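Where Does the Table Go? A Study of One Shared Workroom
Student project report, Sorklow building, 21st December

We chose the room because we were already in it most days, complaining.
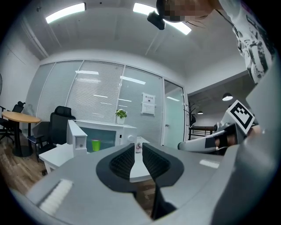
Our question was simple enough: why does a perfectly decent white table spend its life covered in other people's things? The brief asked for a study of a shared space and one cheap improvement to it. We had a budget of 500, most of which we were told firmly not to spend.

Method

We kept a diary from September onwards. Whoever left last wrote down what was still on the table and whether any of it belonged to them. This produced 44 entries, several of them defensive. We also asked regular users to fill in a short form, and learned that everyone thinks of themselves as tidy.

Findings

Most of the clutter was work in progress – or work that had been in progress at some earlier date. Cables were the worst offenders, followed by mugs. People said they left things out so they could start again quickly, then spent the first part of the next session looking for them.

The lighting came up more than we expected. Several users find the ceiling panels harsh late in the day and shift their chairs to avoid the glare, so belongings drift towards one end of the table.

The improvement

We bought 2 Delletti storage trays and put them on a shelf by the door, with a label asking people to clear up before leaving. The first label was ignored. The second was larger and was also ignored, but the trays did fill up, and the diary entries got shorter.

Limitations

We were studying ourselves, which made us behave better than usual for a while. The diary also has a gap in it, as the diary was lost under things on the table.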